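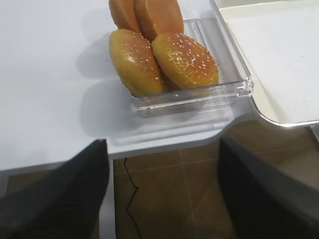 OK so a few of you asked what's going on with the norovirus thing in Flaston, and I live four streets from the middle of it, so let me try. Long one, sorry, grab a drink.

Short version: it's a stomach bug, it's going around fast, and as of this morning the town has 42 confirmed cases. That's lab confirmed. Everybody here knows at least one household that just stayed home and rode it out without calling anyone, so take the number for what it is.

It started at the Fukley end of town, in the elementary school. Two classrooms first, then the bus route, then the parents. My kid's class got the letter home at the end of pickup, crumpled at the bottom of the backpack under a gym shoe, like all important letters.

The school closed for a deep clean and they're saying it stays closed until the county signs off. There are 410 kids enrolled there, so you can imagine what the parent group chat looks like. I muted it at 6 a.m. and came back to 500 messages.

Most of those were people asking the same thing, so here goes. 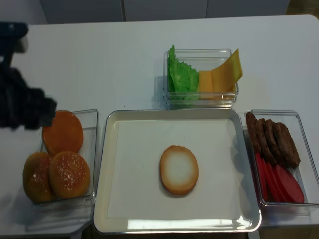
How long do you have to stay home after you feel better?

The county is saying 48 hours after the last time you were sick, and that goes for kids and adults both. If your kid perks up at breakfast and wants to go to soccer, sorry, still no soccer. You can pass it on when you feel totally fine.

Next thing, and I cannot say this loud enough: hand sanitizer doesn't do much against this one. Soap and water! Scrub properly, 20 seconds, get the thumbs. I had a giant pump bottle by the front door and felt so smug about it, and then I read the county page and moved it to the closet.

Bleach for the bathroom, not the nice lemon spray. Follow the label, open a window, don't mix it with anything. The hardware store on Sýkora Street was out of it by lunchtime yesterday but they had more coming in, so call before you drive over.

The Festska is still on as far as I know. The organizers put up a note saying they're talking to the health department and will decide before the weekend. They usually get 500 people on opening night, all sharing the same eight porta-potties, so I have feelings about this. I also have a ticket. So.

What bugs me a bit is how slow the first notice was. The school nurse flagged it early, from what I hear, and then it sat in somebody's inbox while the whole second grade went on a field trip. I'd like to hear the county's side of that before I get properly mad, but I'm warming up.

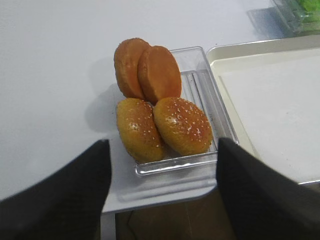
And on that, there's a public call tonight at 7 p.m. where you can ask the health department stuff directly. You can send questions ahead through the county website – the form is buried under "Community" and then "Updates", don't ask me why. I sent mine about the field trip and one about the pool.

The pool is closed too, by the way. The library's open but story time is off until further notice.

For anyone with older parents nearby: check on them, mostly for fluids. Little sips, often. My mom insists flat ginger ale fixes everything and I've given up arguing, but the clinic told us to get the rehydration packets from the pharmacy. If someone can't keep anything down or gets dizzy and confused, call the doctor, don't wait for morning.

We're all fine at our house so far (knocking on every piece of wood I own). I'll be on the call tonight and I'll add whatever they say to this thread after the kids are in bed.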